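I've read a lot of excited posts lately about robots learning from video, or from simulation, or from a really well-written prompt. Great, good luck to them. I still think the best way to get an arm to do a boring job is for a person to do that job through it, badly at first, over and over, until it gets smooth.

I came around to this at Rikstead, where I spent most of September on a tabletop sorting task. Pouches, baskets, a stapler. We logged 297 demonstrations and I'd throw out most of the first hundred or so! You can feel it when you're driving - you hesitate, you come down crooked, you back off, and all that dithering goes straight into the data. A robot trained on nervous people is a nervous robot.
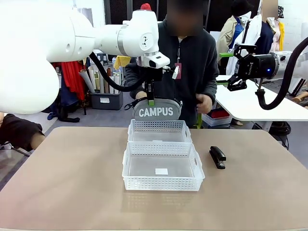

*Gray pouch in the left gripper, baskets below.*

So my gripe is with the race for numbers. Mikton likes to talk about getting to 1,000 demos per task, and I get why (it looks terrific on a slide), but I'd take 17 from someone who's comfortable on the controls and cares where the pouch ends up. Soft stuff with zippers and straps is where this really shows. A box forgives you. A strap swings around and catches on things, and you need a human who sees it coming and slows down.

I'd also pay the people doing it properly, and keep them on longer than a couple of weeks. My own driving didn't get decent until session 11, and by then the project was nearly over. That's a silly way to spend money - train the person, then send them home just as they get good.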